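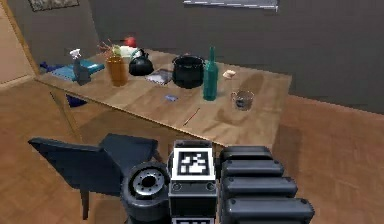 Right, week two of the simulation block. I'm Hamidreza Hassanpour and I'll be in the lab until 4 pm if you get stuck (please do come and ask, I'd much sooner that than find you've sat there fuming for an hour). Everybody should have the Omunby room loading by now. If yours stops at the login page, try the Dernport server instead.

Today is all about getting across a room without knocking into things. Start the practice run with seed 3937 so that we're all comparing the same thing. Drive it by hand first! I know it's tempting to jump straight to the planner, but you'll pick up a lot about turning space from ten minutes on the keys.
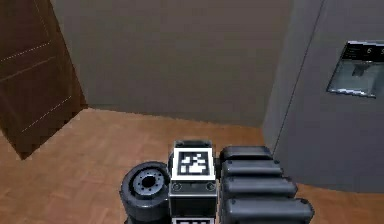
Go slowly near corners and tall furniture. Last year's group left a safety gap of 11 cm in their planners and then wondered why the route kept vanishing, so have a play with that number and write down what you tried. You get 26 runs each on the shared machine, and almost everyone wastes the first few, so don't panic.

When you're happy with the driving, open the Cisidholm worksheet and sketch a floor plan on paper. Mark the table, the chair, the door and the fridge, then draw the route you'd take yourself. Compare it with what the planner gives you. Mine hugged the walls like a nervous cat until I changed the turning cost.
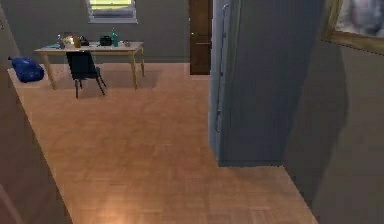 Fig. 3. Simulated room, with open floor between the table and the fridge.

For next time, read the Li handout up to page 44 and bring your sketch, even if it's messy. Log files go in the class folder under your own name, please.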